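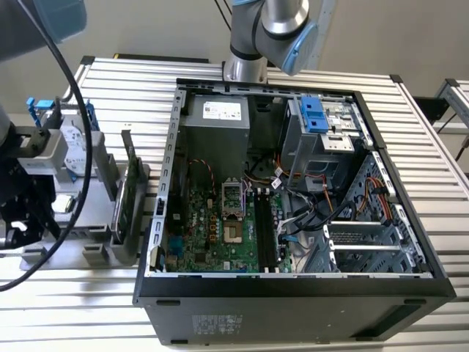
# Rechner zerlegen mit Roboterarm: was in der Werkstatt geht und was nicht

*Werkstattblatt Geden, Rubrik Altgeräte. Stand: Mai 2023*

Der Ausbau von Komponenten aus gebrauchten Desktop-Rechnern gehört zu den Arbeiten, für die regelmäßig nach einem Roboter gefragt wird. Die Handgriffe wiederholen sich, die Gehäuse sind scharfkantig, und der Materialwert pro Gerät trägt wenig Arbeitszeit. Die folgenden Hinweise gelten für Werkstätten, die bereits einen Arm mit Parallelgreifer oder Gelenkgreifer betreiben und ihn an dieser Aufgabe erproben wollen. Wer erst anschaffen muss, sollte zuvor den Abschnitt über Kabel lesen.

## Lage des Gehäuses

Das Gehäuse wird auf die Seite gelegt, die offene Seite nach oben. Im Stehen muss der Greifer waagerecht einfahren, und jede gelöste Karte kippt aus dem Steckplatz auf die darunterliegenden Teile. Liegend zieht der Arm senkrecht ab.

- Gehäuse gegen Anschläge setzen. Auf einer Nutenplatte genügen zwei Winkel an der Rückwand und einer an der Front.
- Frontblenden aus Kunststoff nicht als Bezugskante verwenden. Sie geben nach und sind selten rechtwinklig zum Blech.
- Nullpunkt an einer Blechkante der Rückwand nehmen und nach jedem Gerätewechsel neu anfahren, auch bei gleichem Modell.
- Den Seitendeckel von Hand abnehmen. Verriegelungen und verklemmte Deckel kosten den Arm mehr Zeit als der gesamte Ausbau der Laufwerke.

## Ablage

Ausgebaute Teile brauchen feste Plätze in Reichweite des Arms. Bewährt hat sich eine Halterung mit Schlitzen für Steckkarten und einer Aufnahme für Festplatten im Einbaurahmen. Eine flache Kiste reicht für Handarbeit; für den Greifer ist jedes schräg liegende Teil ein neuer Fall.

Die Schlitze sollten oben angefast sein. Ohne Fase setzt die Karte bei kleinem Winkelfehler auf der Kante auf, und der Arm drückt nach. In der Werkstatt Rerkdale ist die Abschaltschwelle beim Ablegen deshalb niedriger eingestellt als beim Ziehen. Das führt zu gelegentlichen Abbrüchen, aber zu keinen gebrochenen Platinen.

## Was zuverlässig funktioniert

**Laufwerke in Einschubrahmen.** Rahmen mit seitlichen Laschen lassen sich greifen, zusammendrücken und ziehen. Voraussetzung ist, dass Daten- und Stromkabel vorher abgezogen sind.

**Steckkarten ohne Verschraubung.** Bei geöffneter Slotverriegelung zieht der Greifer die Karte am Slotblech und an der Oberkante. Die Bewegung darf nicht in einem Zug erfolgen. Besser ist ein kurzer Hub von 3 mm, Kraftwert prüfen, dann weiter. Steigt die Kraft nach dem ersten Hub noch an, sitzt die Verriegelung zu.

**Arbeitsspeicher, mit Einschränkung.** Der Riegel selbst ist leicht zu fassen. Die Haltehebel an den Enden sind es nicht, vor allem auf Platinen, bei denen die Grafikkarte im Weg steht. Reihenfolge: erst Karten, dann Speicher. 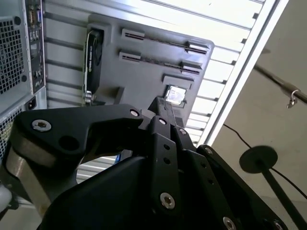

Breite Fingerplatten sind im Gehäuse der häufigste Kollisionsgrund. Der Freiraum wird meist an der Fingerspitze gerechnet, angestoßen wird mit den Gelenkplatten dahinter. Im Simulationsmodell gehört daher der ganze Greifer einschließlich Schraubenköpfen in die Hüllgeometrie. Für enge Bereiche sind verlängerte schmale Finger zweckmäßig, auch wenn die Haltekraft sinkt.

Eine Kamera am Handgelenk hilft beim Anfahren. Auf den letzten Zentimetern verdeckt der Greifer jedoch oft genau die Stelle, an der gearbeitet wird. Eine zweite, fest montierte Kamera mit seitlichem Blick ist dafür kein Luxus. Blanke Bleche und Kühlkörper möglichst mit diffusem Licht beleuchten, Einzelstrahler erzeugen Reflexe, die von der Bildauswertung als Kante gelesen werden.

## Was noch nicht geht

**Prozessor entnehmen.** Hebel und Rahmen des Sockels lassen sich mit Mühe öffnen. Die Entnahme selbst ist eine Aufgabe für Vakuumsauger oder Hand. Bei Sockeln mit federnden Kontakten ist ein Abrutschen des Greifers das Ende der Hauptplatine. Soll die Platine weiterverwendet werden, gilt: Arm wegfahren, Sockel von Hand leeren, Schutzkappe aufsetzen.

**Kabel.** Flexible Leitungen bleiben das Hauptproblem. Sie liegen in jedem Gerät anders, verdecken Stecker und verhaken sich an den Fingern. Stecker mit Rastnase verlangen Drücken und Ziehen zugleich, was ein einfacher Greifer mit zwei Fingern nur bei freiem Zugang leistet.
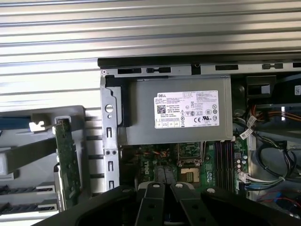

*Foto: Werkstatt Geden / Altgeräte*

Praktikabel ist eine Vorbereitung von Hand: alle Stecker lösen, die Stränge des Netzteils zusammenfassen, mit Klettband an den Gehäuserand legen. Ein geübter Mitarbeiter braucht dafür 2 Minuten. Kabelbinder sind ungeeignet, die abgeschnittenen Enden fallen in die Steckplätze.

**Netzteil.** Die Schrauben an der Rückwand sind erreichbar, die Entriegelung im Inneren je nach Bauform nicht. Hinzu kommt das Gewicht: Viele kleine Arme halten ein Netzteil zwar, verlieren es aber beim Schwenken. Von Hand ausbauen. Netzteile nicht öffnen, auch nicht nach längerer Trennung vom Netz.

## Kosten

Der Greifersatz Mikton mit Wechselfingern lag zuletzt bei über 1490 Euro, ohne Arm und ohne Steuerung. Die Finger verschleißen an den Blechkanten. Bei Bakker werden die Gummibeläge alle 4 Wochen getauscht; gehärtete Finger halten länger, hinterlassen aber Spuren an den Platinen.

Gerechnet auf Einzelgeräte verschiedener Hersteller ist Handarbeit derzeit schneller. Bei größeren Posten gleicher Bauart kann der Arm Laufwerke und Karten übernehmen, während daneben das nächste Gerät vorbereitet wird.

## Vor dem Start prüfen

1. Netzkabel gezogen, Einschalttaste gedrückt, Restladung abgebaut.
2. Gehäuse und Arm geerdet, Ablage ableitfähig.
3. Keine losen Schrauben auf der Platine.
4. Kabel am Rand fixiert.
5. Slotverriegelungen offen.
6. Kraftgrenzen für Ziehen und Ablegen getrennt gesetzt.
7. Not-Halt vom Vorbereitungsplatz aus erreichbar.

Eine Ergänzung zu Schraubern mit Drehmomentbegrenzung folgt im Juni.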